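4.2 What the purchase plan left out

The preceding section compared the two quotations on the terms the vendors chose. Lauritsen offered a fixed-arm cell at a single price, with installation. Paren offered hand-held grippers, sold by the pair, with software licensed by the year. On paper the second route looks far cheaper, and most of the planning documents we were given stop there. We think that comparison is weak, and this section goes through the costs that neither quotation mentions.

We begin with the figures as the Totley site recorded them. The approved equipment line for the first year was $3659. Of this, $3461 went to the gripper hardware and its charger in a single order. The remainder was supposed to cover spare jaw pads, fasteners, storage media, and the household objects used in the tasks. A planner with any experience of workshops would have doubted that, and several people at the site did. Their doubts appear in the margin of the draft budget and nowhere in the final one.

The objects deserve more attention than they usually get. Papers in this area list them in an appendix, if at all, and price them at nothing. At Totley the task set included several kinds of container, among them the compartmented tea box in Figure 3, and each had to be bought, stocked, and replaced. A lidded box with a clear panel is a fair test for a gripper. It is also an item that shops stop selling. When a model of box is discontinued, the choice is between buying a different one and accepting that later sessions no longer match earlier ones, or holding spares from the start. The plan did neither. It had one line, "misc. objects," with no quantity beside it.

Contents are a recurring cost as well. Tea bags in paper wrappers do not last forever under repeated handling, and a task written for a crisp new wrapper may be a different task by the end of a session. Whether this matters to a trained policy is an open question. We have seen it claimed both ways with very little evidence. Our point is only that somebody pays for the replacements, and the budget should say who.

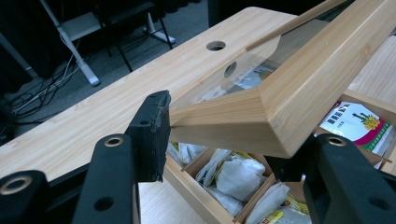 Figure 3. Hand-held gripper at the tea box task. White tea bags lie in separate compartments of the open wooden box, with the frame of the clear panel between the jaws.

Ngozi Tamuno objected to this reading when a draft of the section was circulated. In her view we were charging the gripper route with expenses that any route would carry. A fixed arm needs boxes and tea bags too, she wrote, and it needs a reinforced bench, a safety assessment, and a person trained to restart it, none of which come out of petty cash. She added that a budget line called "misc. objects" is a failure of the form, and that we should be slower to blame the equipment for it.

We accept the first part. Objects are common to both routes, and we have moved them out of the route comparison in Table 5. We are less ready to accept the rest. The low entry price of hand-held tools is the reason sites choose them, and a low entry price invites people to start before they have planned the second year. The Lauritsen cell costs enough that someone senior has to sign for it, and that person asks about spares. At Totley the order fell under the signing limit and went through without a question. The tool did not cause this, but the price of the tool did, at least in part.

The jaw pads are a second case. Paren sells them as consumables but gives no service life. We asked for one on 11th May and were told it depends on use, a reply that is true and of no help to anyone filling in a spreadsheet. The site assumed one set per gripper per year. We could find no basis for that number. The same assumption appears, word for word, in the plan from Luruvgate, where the tasks are heavier and the hours longer, and we suspect one document was copied from the other.

Labor is the largest omission. The draft plan allowed 18 hours for setting up the task area and writing the instructions, and no time at all for resetting objects between trials. Resetting a divided box means returning each item to its compartment and checking its orientation against the instructions. Staff at the site put this at 20 seconds per trial. We did not time it ourselves and would treat the figure as a best case. Even so, across a full collection period it outgrows the setup allowance quickly, and it is paid at the same hourly rate as the collection.

It may be said that these are small sums. Taken one at a time they are. Our concern is with claims of the form "data at a fraction of the cost of teleoperation," where the numerator is the hardware price and the denominator is a fully staffed installation. We found this comparison in both vendor brochures and, with slight changes in wording, in two of the site plans. None of them stated what had been left out. Until reset labor, consumables, and object replacement appear on both sides, we do not think a ratio of this kind should be used to justify a purchase.

The Totley plan is due for revision in September. The current draft has a separate line for objects and another for jaw pads. The line for reset labor is there too, with the amount left blank.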